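Betta hiding behind the filter all day, should I worry?

Ekkachai Klinhom
I've had my betta since November and he's gone shy on me. He tucks himself behind the filter and only comes out to eat. It's a 5 gallon with a heater and one fake plant. Is he sick or just moody?

Meesuk
Mine did that too lol. They're weird.

Esmaeil Daneshvar
Test the water first. If that's fine, I'd look at the current — bettas hate being pushed around, and the dead spot behind the filter is often the calmest place in the tank.
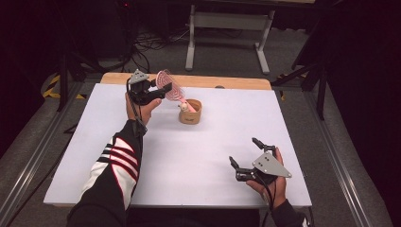
I tied a bit of sponge over my outflow and mine was out front by evening. Get him a floating plant too!

303 views · 5 shares

Related
Betta won't eat pellets
Can snails live with a betta?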